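How to run a two-arm block stacking demonstration at an open day

Posted July 19, 2019

These notes cover setting up and running a tabletop demonstration with two robot arms, based on the open day at the Turnport workshop in January. We had 154 visitors through over the day, in groups of up to 20. The steps assume you already have a working pair of arms and someone who can drive them.

Before the day

Book the space for the afternoon before as well as the day itself. Moving a cell always takes longer than planned, and you want the arms homed and tested before you go home that night.

Bolt both arms to the same rail. If they sit on separate benches, one bench will get bumped and your positions will drift. At Turnport we used slotted aluminium extrusion along the front of the cell, with a mounting plate for each arm.

Put walls on three sides. They keep hands out and stop pieces rolling onto the floor. Cover them with anything you like, as long as it isn't shiny. The Dirnix people brought patterned wallpaper, and visitors stopped to look at it before they looked at the robots.

Mark a line on the floor one metre back from the open side. Children go at the front, sitting down.

Choosing the pieces

Use light blocks in plain colours, in a few different shapes. Include at least one round piece, because people like to guess whether the gripper can hold it. Leave out anything soft for the first session of the day.

Keep a spare set in a labelled tub under the table. Pieces walk off in pockets.

Running a session

1. Power up and home both arms before the group comes in. The homing sweep is wide and can startle people.

2. Check the emergency stop. Do this every session, even if the last one finished five minutes ago.

3. Introduce the task in two or three sentences. Say which arm will do the placing and which will steady the stack or pass pieces across.

4. Start with a flat base piece, then a second flat piece, then the cubes. Run at half speed. Full speed looks impressive for the first minute, and after that nobody can follow it.

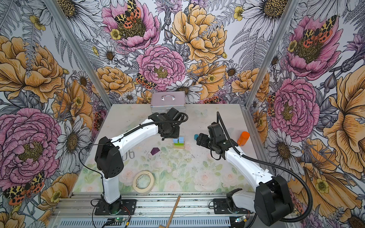
5. Once the stack is up, stop the arms and take questions. Leave the power on but keep one hand near the stop button.

6. Let a visitor choose the next piece by colour. The operator places it on the table, never the visitor.

7. Clear the stack with the arms if you have time. Otherwise stop them fully and clear it by hand.

Allow 20 minutes per group, including questions. We tried 15 in the morning and ran over every time.

If something goes wrong

A dropped block is fine. Stop, reset and carry on. If an arm faults twice in one session, switch to the recorded run on the laptop and look at the arm after the group leaves.

Cables are the usual cause of trouble. Check that nothing snags when the wrist turns, and replace any loose ties at lunch.

Packing up

Park both arms in their folded position, power down, then disconnect. Count the blocks back into the tub. Photograph the wiring before you pull it apart.

The run sheet we used was adapted from one by Pētersons, and the Prillau workshop has a printed copy at the front counter.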